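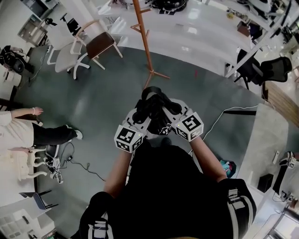 The Wallner Center for Applied Automation in Suvbridge opened its teaching laboratory to the public on Sunday, welcoming around 200 visitors over the course of the afternoon. The open day was the first since the laboratory moved into its present rooms on the Clanside campus in February. Guests were received in groups of 20 and shown how staff record everyday household movements for later use in training robot arms. For these sessions the operator wears a shoulder harness and works with a hand-held gripper, a black tool with two white fingers and a printed marker block on each side. A tall wooden coat stand was among the ordinary pieces of furniture in the room, and staff spoke at some length about why household objects of this kind remain difficult for machines to handle.

The demonstrations formed part of Furkel, a program run jointly by the Center and the Suvbridge technical college. Furkel collects short recordings of people carrying out simple tasks at home and in the workplace. According to the Center, the collection stood at 2659 recordings at the end of last month, most of them made by students on placement. Each recording is checked by a second member of the team before it is added.

Visitors asked how long it takes to learn the gripper, whether left-handed operators need different equipment, and what becomes of a recording in which an object is dropped. Staff explained that such recordings are kept and labeled separately - they are used when testing how a robot arm responds to a failed grasp.

In the adjoining seminar room, the college presented its two-year certificate in automation technology. Applicants do not need previous experience in programming, but are expected to attend an interview and complete a short practical exercise. Places for the coming year are limited, and application forms may be collected from the college office during normal opening hours.

The Center thanks the Clanside campus staff for their help with parking and signs, and apologizes to visitors who had to wait for the 5 p.m. group, which started late. A further open day is planned for the fall. Schools wishing to arrange a separate visit are asked to contact the front desk in writing, stating the age of the pupils and the size of the group.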